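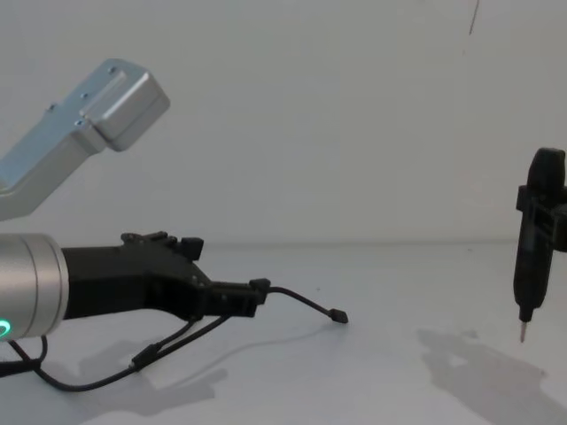 **PRESS RELEASE – for immediate use**

# Ulliden students to show two-armed repair bench at November open evening

Students at Ulliden Technical College will show their two-armed robot repair bench to the public for the first time this November. The bench is the work of the college's Robot Repair Club and will be the club's entry in the student automation contest at Pornmont in the spring.

The project is called Lerkaletti. Its aim is to have a pair of robot arms carry out small jobs on cables and connectors that would normally need a person with steady hands. One arm holds the cable by its end and the other brings a tool to it. The students write the movement programs, plan the order of the steps and decide how the two arms share the space between them.

The club meets after lessons in the electronics workshop on the ground floor of the Tavares Building. It is open to students on any course, and this year's members come from electrical installation, computing, product design and catering.

Bülent Kahraman teaches electronics at the college and has run the club from the start.

"Gripping a cable is harder than gripping a block," he said. "A block stays where you put it. A cable bends, and the end points somewhere new every time you pick it up. The students spent most of the first term on that one problem and I was happy to let them. They now have a way of picking up the cable close to the connector that they worked out for themselves."

The rules of the Pornmont contest ask each team to complete a repair task using parts handed out on the day. Teams may not touch the cable once the run has begun. Judges mark the finished work and the written log that goes with it, and a run can be stopped at any time by the team or by a judge. Each team is allowed two attempts, and the better one counts.

Hacer Şimşekoğlu, a second-year computing student, is captain of the team. She looks after the program that keeps the arms from getting in each other's way.

"We began by moving one arm at a time, which was safe but very slow," she said. "Now the tool arm starts to come in while the cable arm is still settling. If the cable arm has not reached its place, the tool arm waits. We practise with the tools switched off until a new program has been checked by two people, and one of them has to be somebody who didn't write it."

The club keeps a paper logbook beside the bench as well as the files on the college network. Every practice run is written up, including the ones that are stopped early. The logbook passed 200 entries before the half-term break, and it will be on the table at the open evening for visitors to read.

Visitors will be able to watch practice runs from behind the workshop's viewing screen and talk to the team between runs. There will also be a hands-on table where younger visitors can try guiding a cable into a socket with a pair of simple pincers – a fair test of how awkward the job is. Children under 12 should come with an adult.

The open evening starts at 6pm and the last practice run will begin at 8.15pm. Entry is free. The workshop has room for about 50 people at a time, so visitors may be asked to wait in the canteen, where hot drinks and food made by catering students will be on sale. Money from the food will go towards the team's travel to Pornmont.

The college is also looking for old cables for the club to practise on. Phone chargers, network leads and computer cables are all welcome, working or not. They can be left in the marked box at main reception during term time. Mains extension leads and anything with a battery attached cannot be accepted.

New members can join the club at the start of any term. No experience of programming is needed, and safety training is given before anyone works at the bench.

**ENDS**

**Notes to editors**

- Bülent Kahraman and Hacer Şimşekoğlu are available for interview. Please arrange this through the college press office at least a day ahead.
- Photographers are welcome at the open evening but must sign in at main reception. Flash should not be used during practice runs.
- Parking is available behind the Tavares Building. There is step-free access to the workshop from the car park side.
- The club's name should be given in full as the Ulliden Robot Repair Club at first mention. Lerkaletti is the name of the project – please do not use it for the club or the team.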